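Molline 900 Heated Clothes Airer: A Winter in Review

I bought the Molline 900 in June, which in Bravville is the month when a pair of jeans hung outside on Monday comes back inside wetter than it went out. We have no dryer. We have a laundry the width of a coffin, a verandah that faces the wrong way, and a landlord who believes in fresh air.

The Molline is a folding rack with heated bars. You plug it in, drape your washing over it, and wait. I've now waited an entire winter, so I feel qualified.

Putting it together

There isn't much to do. The wings fold out, two clips go across the top, and the feet are supposed to snap into the legs. Three of mine did. The fourth went in after I stood it in the sun for a bit and swore at it. The instruction sheet covers assembly in two drawings and then spends a full page on not letting your children climb it.

The number in the name is the width in millimetres, folded, and it won't fit in the gap beside our fridge. I'd measured the gap. I'd also, like an idiot, trusted the measurement I wrote down two houses ago.

Drying

Thin things dry beautifully. Tea towels, pillowcases, work shirts and anything made for the gym will be done overnight, and they come off the bars pleasantly warm at 6 am, when you need all the encouragement you can get.

Thick things are another story. A hoodie dries in stripes. Wherever it touches a bar you get crisp, toasty fleece, and between the bars it stays as clammy as a handshake at a school reunion. Turning it halfway helps. Bath towels need a night and most of the next day, and doonas shouldn't be attempted by anyone with a job.

Molline sells a zip-up cover separately. Buy it. It makes the whole contraption look like a small ghost has moved into the spare room, but jumpers finish hours sooner.

Running it

I put a plug meter on it for the season and it got to 1,043 hours before I packed it away. The bill went up, though less than I'd braced for, and certainly less than the laundromat on Gukeck Street, where the dryers eat coins and the chairs are bolted to the floor.

Getting the best out of it

Do an extra spin before anything goes near the rack. It's the cheapest drying you'll ever do, and the Molline is hopeless with anything that drips. Shake things out as they leave the machine, too – a scrunched sheet will stay scrunched until spring. 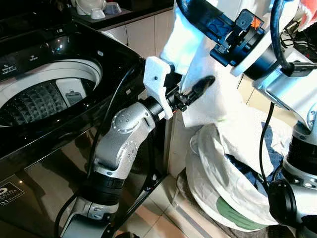 What else I looked at

The Charvát tower airer costs $50 less and blows warm air up through a fabric tube. It's quick with shirts and sounds like a hair dryer in a wardrobe, and I returned it after four nights.

Verdict

Good for flats, renters and people with more socks than sunshine. Four stars, and it would've kept the fifth if the left wing didn't sag under wet denim. I'll be getting it out again in May.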